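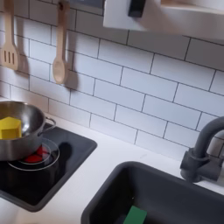
Week 3: Soup from what you've got

Small Kitchen Cooking, Jarnerstead evening class
Pramila Dhillon

Hi all! These are my notes from Tuesday, typed up for anyone who missed it and for those of you who were too busy stirring to write anything down. Same room next week, and please bring a container with a lid that really shuts (we had a bit of a spill on the stairs).

Start with the onions

I said this so many times in class that you're probably sick of it, but give the onions longer than you want to. Low heat, a good spoonful of oil, a pinch of salt, lid on. I give them 20 minutes. If they start to brown at the edges, add a splash of water and turn the heat down. Brown onions are lovely in French onion soup and a bit bossy in a carrot one.

Garlic goes in for the last minute or two. Put it in with the onions at the start and it can burn and turn bitter.

The basic pot

Serves four, or two of you with lunch for tomorrow.

2 onions, chopped
1 stick of celery, if you have one
5 medium carrots, sliced thin
1 medium potato, peeled and diced
4 cups of stock
Salt, pepper, a squeeze of lemon

Soften the onions and celery. Add the carrots and potato and stir them around for a few minutes. Pour in the stock, bring it up to a boil, then drop it right back to a gentle bubble until a knife slides through the carrots. Blend it or leave it chunky. Lemon at the very end, then taste, then salt, then taste again.

A word on stock. Cubes are fine! I use them at home all the time. They're salty, though, so hold off on any more salt until the soup is done. If you save your onion ends and carrot peels in a bag in the freezer, you can simmer them for 45 minutes and have something nice for free. Leave out cabbage and broccoli — they take over the whole house.
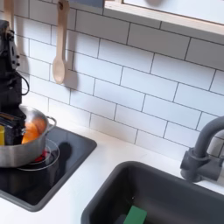
Can I leave the potato out?

Leave it out if you like, but the soup will be thinner. A handful of red lentils does the same job, and so does a slice of stale bread torn up and blended in.

Fixing a soup that's gone wrong

Too salty: add more water or unsalted stock, then a bit more vegetable. The old trick with the raw potato has never done much for me.
Too thin: take the lid off and let it bubble, or blend a cupful and stir it back in.
Too bland: try lemon or a little vinegar before you reach for the salt.
Too sweet: this happens with carrots and squash. Chili flakes help, and plain yogurt on top is good too.

For next week

Make one soup at home with no shopping trip, just what's in the house. Write down what went in and what you'd change. We're moving on to beans, so read the soaking page in your folder before class.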